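Trodulero: wrist camera renders from the clutter scenes

Nandini Poduval
January 11, 2026

Trodulero is our planning and perception stack for picking single parts out of mixed piles. Most of the work since December has gone into the simulated wrist camera, and this page collects what it gives the planner to work with. The notes under the render are for people who use the stack or are thinking about trying it.

The scenes are generated by Durkitz, our scene builder. It takes a folder of meshes, drops a handful of them into the workspace, lets the physics settle and hands the result to the renderer. The current mesh folder holds 581 objects. Many are odd shapes on purpose, with thin strands, rims, holes and loops, and the materials are kept simple so that a shape problem doesn't get mistaken for a texture problem.

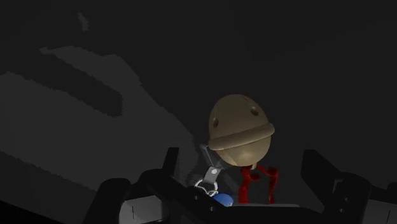

Wrist view in simulation. Tan dome with a raised rim, red branching strands below it, metal ring on a gray bracket, and a bit of blue at the bottom.

Close views like this one are hard on segmentation. A large, smooth object takes up a lot of pixels and gets a clean mask almost every time. Thin, curving parts tend to come back in pieces, and the planner then treats each piece as its own object. We now run a merge step that joins fragments by color and depth before any grasp is scored. It adds 6 milliseconds per image on our workstation, and it can be turned off in the config file.

Small visible areas are the other problem. When only the top of something shows over the edge of a finger, the old code threw it away as noise. The new code keeps it as an obstacle but won't propose a grasp on it until a second view confirms the outline.

The gripper is masked out using the joint positions, so the perception code never has to guess which dark pixels belong to the fingers. The mask is grown by two pixels on every side. Shadows are left in the render — an earlier build removed them, and the segmenter got worse on real images as a result.

Grasp candidates come from Bekero, which is a separate package and can be swapped for your own sampler as long as it returns poses in the camera frame.

Still open: reflections on metal loops upset the depth estimate, and Durkitz sometimes settles parts so that they overlap slightly. Fixes for both are planned for the next release.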